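Jasomthorpe Residents' Help Pages
Housing and Tenancy – Furnished Lettings

Who is responsible for bed linen and mattress care in a furnished flat?

Posted by Bogumił Borkowska, February

I have recently taken a furnished one-bedroom flat in Jasomthorpe, let through Nowicki. The tenancy agreement states that the mattress "shall be kept in a clean and sanitary condition throughout the term" and that a protector must be used. The inventory lists the bed, the headboard and a mattress, with no mention of a protector or any linen.

I should be grateful for guidance on the following matters. Is the landlord obliged to supply the protector, given that the agreement requires one? How often should sheets and the protector be washed in order to satisfy such a clause? The agent has also indicated that a charge of £286 may be made at the end of the tenancy if the mattress has to be replaced, and I should like to know whether a sum of that kind can be fixed in advance.

I have supplied my own sheets, which are cotton and crease very badly. I mention this only in case the condition of the linen has any bearing on inspections.

4 replies received, 2 removed by the moderators as off topic

Marion Pollock
Accepted reply

The points are taken in the order in which they were raised.

Supply of the protector. A furnished letting does not ordinarily include bedding unless the inventory says so. Where an agreement requires the tenant to use a protector but none is listed, the usual reading is that the tenant provides it and may take it away at the end. It is nevertheless worth writing to the agent before buying one. Many agents will supply a protector on request, as it costs far less than a mattress. Any reply should be kept with the signed inventory.

Washing. No interval is laid down for tenants. General household advice is that sheets should be changed weekly or fortnightly and the protector every month or two. A waterproof protector should be washed according to its label, as high heat can damage the backing – once that has happened it will let moisture through while still looking perfectly sound. 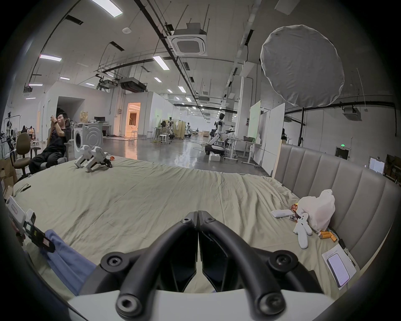 Should a mattress be left uncovered for a time when the sheets are changed?

It is good practice. Strip the bed in the morning, open a window and leave the mattress bare for a few hours so that moisture from the night can escape. Fresh sheets may go on in the afternoon. If the mattress is of a type that can be turned, it may be turned at the same time, though many modern ones have a single sleeping side and should only be rotated from head to foot.

The charge. A landlord may seek the cost of damage beyond fair wear and tear, but should not end up better off than before. The age of the mattress at check-in and the length of the tenancy must both be considered. A fixed figure for a new mattress takes no account of either. Ask the agent to confirm the age of the mattress in writing. If a deduction is later proposed and you do not agree with it, the matter may be referred to the scheme that holds the deposit, where the case will be decided on the documents.

Creased linen is of no concern to an inspecting agent. Stains, damp and torn seams are what will be noted, and the fabric of the headboard should be looked over as well. Upholstered headboards gather dust along the seams and between the panels, and a soft brush attachment used monthly will deal with this. Cleaning fluids should be tried first on a part that does not show.

Plollport Lettings Desk

We would agree with most of the above. Our own agreements state the age of every mattress on the inventory, and tenants elsewhere may reasonably ask for the same.

Take dated photographs of the mattress with the sheet off, both sides if it can be lifted, together with the label. These should be sent to the agent by email within the period allowed for comments on the inventory.

drivon_tenant

I was with Drivon for four years and they never once looked under the sheet. They charged me for the oven instead. Keep your receipts.

Bogumił Borkowska

I am obliged to all who replied. Nowicki have now confirmed that they will send a protector, and that the mattress was two years old when I moved in. I have asked for both points to be added to the inventory and am waiting for the revised copy.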